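Give the Robot a Pause Button It Can Reason About

By Yaryna Skoryk
July 3, 2019

Print | E-mail | Comments (4)

Most robot software I have worked with treats stopping as a failure. The arm is either moving toward a goal or something has gone wrong, and if something has gone wrong, the code throws an error, the log fills up, and a person walks over to the table. I think this is a mistake in how we write planners, and I think it is cheap to fix.

I came to this view by reading logs. Last September our group at Wireck moved its tabletop work to a planner called Laltero. It is a decent planner. It finds short paths and it seldom asks the arm to do something silly. But it has one state for "waiting" and uses it for everything. Waiting for a fresh pose estimate, waiting for the other arm to clear, waiting for an operator and waiting for a lock that will never be released all look the same from outside.

We pulled 1000 runs and went through every one that ended early. There were 327. In most of them the hardware had done what it was told. The gripper had opened, the wrist was over the table, and the next command never arrived.
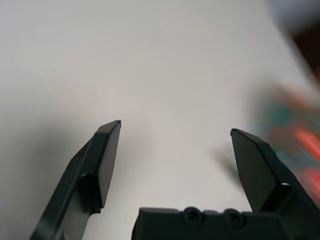
A person in that position would know what they were waiting for. The software didn't, so it waited until the timeout and gave up. The timeout was set to 300 seconds. I asked who picked that number and was told it came with the config file.

The usual answer is better perception. If the pose estimate were faster and more certain, the argument goes, the planner would never have to wait for it. I have heard this from people I respect, and they are right that perception could be better. We use Bellini for object poses, and it has trouble with soft things. A bag with straps has no one shape. Move a strap and the model thinks the whole object has turned. A hard box with square sides gives it much less trouble, though a plain white box on a pale table brings problems of its own.

But a better estimate only makes the waits shorter. It doesn't tell the planner what to do during one. And there will always be one, as long as two arms share a table and a camera can have its view blocked by a forearm.

What I would like is simple. Every wait should carry a reason, a condition that ends it, and a fallback. If the arm is waiting for a pose, the fallback may be to back the wrist up and look again. If it is waiting for the other arm, the fallback may be to swap the order of the tasks. If it is waiting for a person, it should say so on the screen and keep its place. None of this needs learning or a bigger computer. It needs a few more fields in a message.

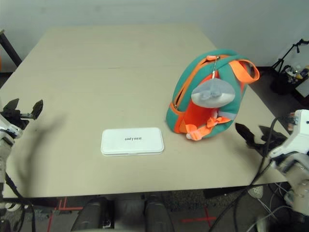
Two arms at one table, with a white case and a child's backpack in reach.

I wrote a small version of this over a few weeks and called it Mivlow. It sits between the planner and the arm controller and refuses any wait that comes without a reason. The refusals were the useful part. The first day it was switched on, nothing would run at all, and we had to go through the code and find every place where somebody had written a bare sleep. Some of those were mine.

There are costs. The messages are longer. People who want to try a quick idea find it annoying to fill in a fallback, and a few have started typing "none" to get past the check. I haven't decided whether to block that. A fallback of "none" is at least a thing you can search for later.

There is also a fair objection from the safety side. A robot that moves while it is supposed to be waiting can surprise someone standing near it. I agree, and I would keep the emergency stop out of this altogether. A stop is a stop. The fallback moves I have in mind are slow and go away from the table, and any site that doesn't want them can turn them off and keep only the reasons.

Even that would be worth having. The next time an arm sits still over a table with its fingers open, I want to read one line and know why. At the moment I have to open three logs and compare the clocks, and the clocks don't agree.

Print | E-mail | Share (327) | Comments (4)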